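Notes from the spring open day at the Lehtinen veneer and panel works, Clillton

The works opens its gates to the trade once a year, in April. Registration is at the north gatehouse from 8:30 and the first group leaves at 9:00. I was in the second group, which left at 9:20 and finished a little after 1 p.m. What follows is written from notes and from the printed handout. Figures are the plant's own unless I say otherwise.

## Site and intake

The site sits on the flat ground east of Clillton, between the rail spur and the river. Logs arrive by road. The rail spur is used only for outgoing panels and was idle during the visit. Intake is mostly oak, ash and birch, with a small amount of beech bought in for one customer.

Each log is scanned for metal, cut to length and sorted by diameter. Reject logs go to a separate bay and are sold on for pallet stock. The handout gives an average of 81 logs per shift through the debarker, which seems low until you see how much handling goes into the better oak. The debarker itself is a ring type, rebuilt two winters ago with new tool arms. It is loud, and the hearing protection handed out at the gate was adequate but no more than that.

## Steaming and slicing

Logs for slicing are halved or quartered and then heated in covered vats. Times depend on species and section. Oak flitches of the size we saw stay in for the longest period, and the operators judge the last few hours by core temperature. The vat hall has new extraction, and visibility was better than on my previous visit, when it was hard to see the far wall.

The slicer is a vertical machine. The flitch moves down against a fixed knife and pressure bar, and each leaf comes off onto a belt with its loose side up. Leaves are kept in order from the moment they leave the knife. This matters more than anything else on the line, as a bundle that has lost its sequence can't be matched across a tabletop or a run of doors. The belt has a marking station at the end where every bundle receives a stamped number.

Knife changes are done at fixed intervals. A change takes 18 minutes with two people, which was timed for us on the floor. The old knife goes straight to the grinding room in a steel carrier.

## Drying and clipping

The dryer is a four-deck roller unit. Target moisture is set by customer, and most of the output goes to board makers who want it on the dry side. There was a short discussion about buckling in quarter-cut oak. The plant's answer is a slower first zone and a press section at the outlet. Someone in the group asked about energy use and was given a figure per cubic meter that I did not get down correctly, so I leave it out.

Clipping is partly manual. A line laser shows the cut, but an operator decides where the defect starts. The offcut rate was not disclosed.

## Matching and table blanks

The matching room was the main reason for my visit. It is a long room with north light and a row of waist-high benches. Bundles are opened, laid out and assigned to a panel plan. For round tops the usual choice is a straight slip match with the grain running one way across the full diameter, then a solid lipping bent or segmented around the edge. A lipping in a warmer tone than the field is common at present. It hides small color differences at the joint and gives the edge better resistance to knocks.

Two points from the matching supervisor are worth recording. First, fine, closely spaced grain lines show joint errors more than a broad cathedral figure does, since the eye follows a line until it breaks. Second, tops should be inspected under uneven light as well as flat light. A hard shadow lying across straight grain can hide a poor joint completely, and the same top turned a quarter will show it.
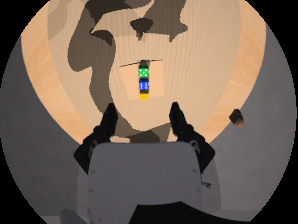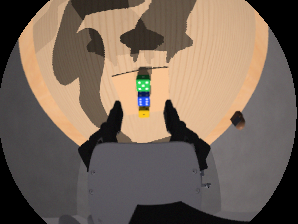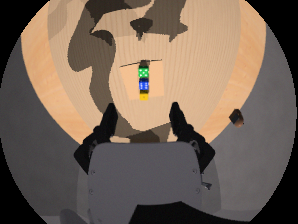 Straight grain on a light round top with a more orange edge.

The adhesive used for lippings is a two-part type from Vollia, applied by roller. Open time in the matching room is short in summer, and the plant runs the room cool for that reason. Pressing is done in a band clamp with a heated shoe. Blanks then stand on edge for a day before trimming - the handout says a minimum of 18 hours, and the floor staff said they prefer longer.

## Pressing hall

The flat presses are on the south side. The largest is a single-opening short-cycle press taking full panels, fed by a vacuum lifter. Two smaller multi-opening presses handle table blanks and odd sizes. Core material is mostly particleboard, with plywood for tops that will carry screw fixings near the edge.

The short-cycle press has had its platens reground. Before the work, thickness variation was enough to cause sand-through at one corner. The operators showed us a rejected panel from that period, with the core plainly exposed over an area the size of a hand. Since the regrind, sanding rejects have dropped, although the plant would not put a number on it.

## Sanding and finishing

Sanding is by wide belt, three heads, with a segmented pad on the last. The extraction ducts here come from Geltora and replaced an older system with long horizontal runs that collected dust. The new ducts rise steeply and have inspection doors at every bend.

Finishing is limited to a UV line for flat panels. Round tops leave the works unfinished, wrapped in paper and stacked with spacers. The store held 777 of them on the morning of the visit, according to the board by the door.

## Practical notes

- Safety shoes are required and are not supplied. Two visitors were turned back at the gatehouse.
- Parking is on the gravel lot by the rail spur. The paved lot is for staff.
- The canteen closes at 1:30 p.m., which leaves little time for the last group.
- Sample leaves can be bought from the office in bundles. Payment is by card only.

The route covers a fair distance with several flights of open steel stairs. Groups of around 18 are too large for the slicer platform, and half of ours heard nothing of the explanation there. I went back to the platform at the end and the operator repeated the part on pressure bar settings, with the machine stopped.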